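Former packers at Wasdale now teach the robots to pick up a bottle

NOLITHAM — The packing line at Wasdale used to stop for lunch. The people who once worked it now spend the shift picking up a bottle, putting it down, and picking it up again, and they stop for lunch too, though a few say they have trouble caring about the sandwich.

Wasdale, which packs and ships household goods out of its building on the Salem road, began moving people off the line in September. Two robot arms are due to take over the mixed-order benches next year. Before that can happen the arms have to learn how a person picks things up, and the people the company had handy were the ones already doing it.

So far 56 employees have gone through the training room upstairs. They wear a headset, hold a gripper in each hand, and handle ordinary objects on a white table while the equipment records how they move. The grippers open and close with the fingers. Nearly everyone reports that the first hour feels like eating soup with salad tongs.

"I packed boxes for years and never dropped a thing," said Gobnait Ó Flaithearta. "First morning up here I couldn't hang on to a bottle. My supervisor told me that was useful data. I've been called worse."

The daily target is 120 good takes per person. A take is good if the object is gripped, lifted, moved, and let go without a fumble. Fumbled takes are kept in a separate folder, and the company says those are valuable as well. Workers have asked whether they might be valuable enough to count toward the 120. They are not.

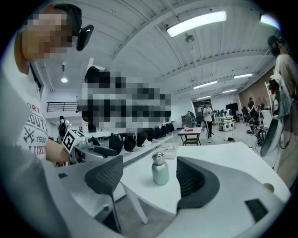

Hervé Lecomte takes a less gloomy view of the whole business, saying that his back stopped hurting within a month of leaving the line and that he would happily teach a robot to do his old job if it meant never again doing it himself. He would like it in writing, he added, that there will be another job after this one.

That point is where the conversation in the break room tends to end up. Wasdale has promised that no one will be let go before the arms are running, a promise some workers have noticed comes with its own expiration date. The company says it expects to need people to load, check, and fix the new benches, and to keep recording whenever a new product shows up in an odd shape. It has not said how many people.

Pay in the training room is the same as on the line, plus a bonus of $500 for anyone who stays through the full recording period. Breaks are better. On the line there were two short ones and lunch. Upstairs it's ten minutes out of every hour, a rule that came in after several people complained of sore thumbs and one fell asleep on his feet with the recording still going. The take was marked good.

Other changes are smaller but get talked about more. The radio is gone, a loss still mourned by the older hands. Talking is allowed, within reason, but most people find they can't chat and aim at the same time. The noise of the tape machines has been replaced by a sort of library hush, broken by muttering when something tips over.

Then there's the matter of speed. Line workers were paid for years to be fast, and the first thing they are told upstairs is to slow down. Early recordings from the best packers were nearly useless, according to the training notes posted by the door, because they grabbed two things at once and shoved a third along with an elbow. The arms do not have elbows Wasdale is willing to pay for.

Metal things are said to be the least popular. Smooth, round items slide, and small ones reward a patience that not everybody brings to work at 7 a.m., when the early shift starts.
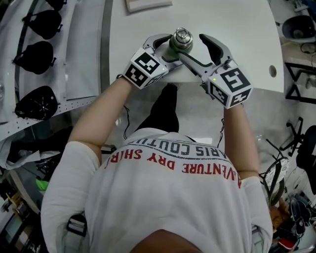
What happens next

The recording is planned to run through the winter. After that the material goes to Fendow, the firm supplying the arms, which will use it to train the software and then bring a test bench back to Nolitham. Workers have been invited to come and watch it. Several plan to, in the spirit of people attending a rival's recital.

In the meantime there is a sign-up sheet for the second group, and it has filled faster than the first one did. Some put that down to the bonus. Ó Flaithearta puts it down to the chairs in the upstairs break room, which have cushions.

She has also been asked to coach the newcomers, at no extra pay so far, and has developed a short speech. Look at the thing before you reach for it. Close slowly. Don't apologize to it when you drop it — the recording picks up sound, and somebody has to listen to that.

Her own habits have started to shift, she said. At home last week she caught herself lowering a coffee mug onto the counter with great care, letting go, and waiting a beat for the take to end.
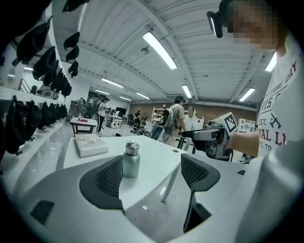
Recording work in the training room at Wasdale, Nolitham.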